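Werkstatt-Tipps: Tischroboter am Arbeitsplatz einrichten und sicher betreiben

Regeln für Kleinarme auf Holzplatten mit Profilrahmen

Von Mwanahawa Nyanda, Stand: 15. Juli 2018

Kleine Roboterarme auf der Werkbank werden oft wie ein Handwerkzeug behandelt: einschalten, benutzen, liegen lassen. Rechtlich und technisch gehören sie zu den Maschinen. Die folgenden Hinweise fassen zusammen, was sich in der Werkstatt Girberg als Hausregel bewährt hat. Sie ersetzen keine Risikobeurteilung. Grundlage sind die üblichen Normen: EN ISO 12100 für die Risikobeurteilung, EN ISO 10218 für Industrieroboter und ISO/TS 15066 für den Betrieb ohne trennenden Schutz.

Untergrund und Rahmen

Die Tischplatte muss eben, trocken und fettfrei sein. Verleimtes Massivholz ist geeignet, arbeitet aber bei wechselnder Luftfeuchte. Im Januar, bei laufender Heizung, schwindet die Platte quer zur Faser. Verschraubungen daher nach Beginn und nach Ende der Heizperiode nachziehen.

Den Arm nicht direkt ins Holz schrauben. Holzschrauben lockern sich unter Wechsellast. Besser ist ein umlaufender Rahmen aus Aluminiumprofil, an dem der Sockel mit Nutensteinen befestigt wird. Für Profile mit Nut 8 werden in der Regel Nutensteine M8 verwendet. Das Anzugsmoment steht im Datenblatt des Profilherstellers und wird auf dem Einrichteblatt notiert. Nach dem ersten Betriebstag einmal kontrollieren.

Stehen zwei Arme am selben Tisch, überschneiden sich ihre Arbeitsräume fast immer. Die gemeinsame Zone wird in der Steuerung als Sperrbereich angelegt: Ein Arm darf erst einfahren, wenn der andere die Freigabe erteilt hat. Eine rein zeitliche Staffelung genügt nicht.

Arbeitsraum und Materialablage

Auf der Platte liegt nur, was zum laufenden Vorgang gehört. Schraubendreher, Messschieber und Trinkgefäße haben im Schwenkbereich nichts zu suchen. Leuchten und Stative, die im Arbeitsraum stehen müssen, werden als Hindernis in der Steuerung hinterlegt und gegen Verschieben gesichert.

Kleinteile werden in einer flachen Schale mit niedrigem Rand bereitgestellt. Die Lage der Schale ist durch Anschläge oder eine Klebemarkierung festzulegen. Eine Verschiebung um 3 mm reicht aus, damit der Greifer statt neben den Flaschenhals auf die Kappe fährt. Stehende und rollende Teile getrennt gruppieren, bei gemischter Bestückung mit Trennsteg. Kugeln ohne Begrenzung wandern bei jeder Erschütterung.

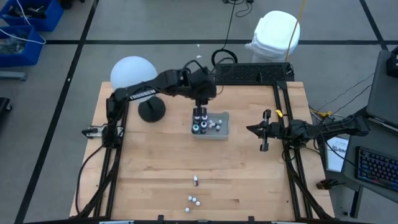
Zweiarmiger Aufbau am Profilrahmen: linker Greifer über der Schale mit Fläschchen und Kugeln, rechter Greifer geöffnet.

Teile außerhalb der Schale bekommen feste Ablageplätze. Einzelne Kugeln auf der blanken Platte sind nur zulässig, wenn das Aufnehmen vom Tisch Teil der Aufgabe ist. Für wiederkehrende Positionen hat sich eine dünne Unterlage mit gestanzten Mulden bewährt. Die Lochmatte von Lolico lässt sich mit dem Cuttermesser zuschneiden und hält ohne Kleber.

Greifer

Die Schließkraft richtet sich nach dem empfindlichsten Teil im Vorrat. Dünnwandige Kunststoffflaschen verformen sich früh, der Inhalt drückt dann gegen die Kappe. Mit der niedrigsten Stufe beginnen und erhöhen, bis das Teil beim Anheben nicht mehr rutscht. Flaschen am Körper greifen, nie an der Kappe.

Anfahrt senkrecht von oben, wenn die Teile dicht stehen. Eine seitliche Anfahrt ist nur bei freiem Abstand zum Nachbarteil zulässig. Der Abstand muss mindestens die Fingerdicke plus Öffnungsreserve betragen. Fingerbeläge bei jedem Schichtbeginn auf Risse und Ablösung prüfen. Gealtertes Gummi wird glatt und hält runde Teile nicht mehr.

Übungsteile werden leer oder mit Wasser gefüllt verwendet. Reinigungsmittel, Klebstoff und Farbe kommen erst in den Arbeitsraum, wenn der Ablauf mit Ersatzteilen fehlerfrei durchgelaufen ist. Girberg verlangt dafür 9 Durchläufe in Folge. Nach einem Fehlgriff beginnt die Zählung von vorn.

Leitungen

Leitungen am Arm so führen, dass sie in jeder Gelenkstellung Spiel haben und trotzdem keine Schlaufe bilden, in die der zweite Arm greifen kann. Jedes Gelenk von Hand an beide Endlagen bewegen und dabei die Leitung beobachten. Befestigungspunkte gehören auf die Glieder, nicht auf die Gelenke. Kabelbinder nur handfest anziehen und den Überstand bündig abschneiden.

Vom Sockel aus laufen die Leitungen am Profil nach unten und gebündelt vom Tisch weg. Wo sie einen Gehweg kreuzen, ist eine Kabelbrücke Pflicht. Überlängen nicht eng aufgewickelt unter Last betreiben. Lüftungsöffnungen von Netzteilen und Steuergeräten bleiben frei, auch von aufgelegten Kabeln.

Bodenmarkierung und Zugang

Die Reichweite beider Arme zuzüglich Sicherheitsabstand wird am Boden mit Klebeband markiert. Auf Teppichfliesen hält Gewebeband besser als PVC-Band. Der Verlauf richtet sich nach der größten Reichweite, nicht nach der Tischkante. Behälter und Rollwagen stehen außerhalb der Markierung. Rollwagen mit Rechner oder Tastatur werden gebremst abgestellt.

Der Not-Halt muss vom Bedienplatz aus ohne Schritt erreichbar sein. Er liegt nicht auf der Tastaturablage und nicht hinter dem Bildschirm. Bei Kleinarmen ohne Haltebremse ist zu beachten, dass der Arm beim Abschalten absackt. Unter dem Greifer darf sich dann weder eine Hand noch ein Glasgefäß befinden.

Vor dem Einschalten

Beide Sockel auf festen Sitz prüfen.
Platte von Werkzeug und Resten räumen.
Schale an den Anschlag schieben.
Leitungen auf Spiel und Scheuerstellen ansehen.
Not-Halt auslösen, Wirkung an beiden Armen feststellen, zurücksetzen.
Erste Fahrt mit reduzierter Geschwindigkeit.

Nach dem Betrieb

Beide Arme in Ruhelage fahren, erst danach die Versorgung trennen. Lose Kugeln und Fläschchen einsammeln und den Bestand mit dem Einrichteblatt vergleichen. Fehlende Kugeln finden sich meist in der Profilnut. Holzflächen mit einem nebelfeuchten Tuch abwischen, keine Lösemittel. Silikonspray ist im ganzen Raum untersagt, der Niederschlag setzt die Haftung der Fingerbeläge herab.

Prüffristen

Nutensteine und Sockelschrauben: alle 3 Monate.
Fingerbeläge: Sichtprüfung täglich, Tausch bei Befund.
Bodenmarkierung: bei jeder Änderung am Aufbau.
Ortsfeste und bewegliche Leitungen: nach den Fristen der betrieblichen Elektroprüfung.

Ein Vordruck für das Einrichteblatt liegt im Ordner Naqvi, Register 8. Änderungen am Sperrbereich werden dort mit Datum und Kürzel eingetragen, bevor der Arm wieder freigegeben wird.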